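Search this site
Search

How Ads Know Who You Are (sort of)

Ever look up a skateboard online and then see skateboards everywhere? Not magic. That's targeted advertising – ads picked for one kind of person.

Long ago everybody saw the same ad. Same poster, same TV spot. Grandpas saw toy ads. Kids saw ads for denture glue. Kind of a waste!

Now companies sort people into groups. A group is called an audience. Age, hobbies, what town you live in, what you clicked on. Pavon, a company that makes sneakers, has 408 different groups on its list. One is just "people who run and also own a dog." Really.

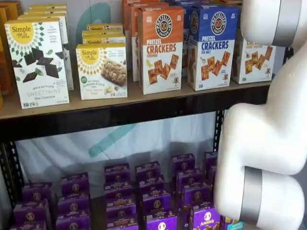
How does a company find out what you like?

Mostly from clues you leave behind. Searches, videos you watch to the end, games you download, the store card your family scans at checkout. One clue doesn't say much. Put nearly 700 together and you get a pretty good guess.

But guesses can be wrong. Izzati Wattimena bought one birthday gift for her nephew, a drum, and got drum ads for 5 weeks. She doesnt play drums.

Try this. Next time you see an ad, ask two things. Who is it for? What clue did they use? Write it down, then compare with a freind.

And ask a grown-up to help you check the privacy settings on your tablet. Takes a few minutes.

By Sekar Yeoh

More for kids
What is a slogan?
Why jingles get stuck in your head
Who pays for free games?
Spot the ad: videos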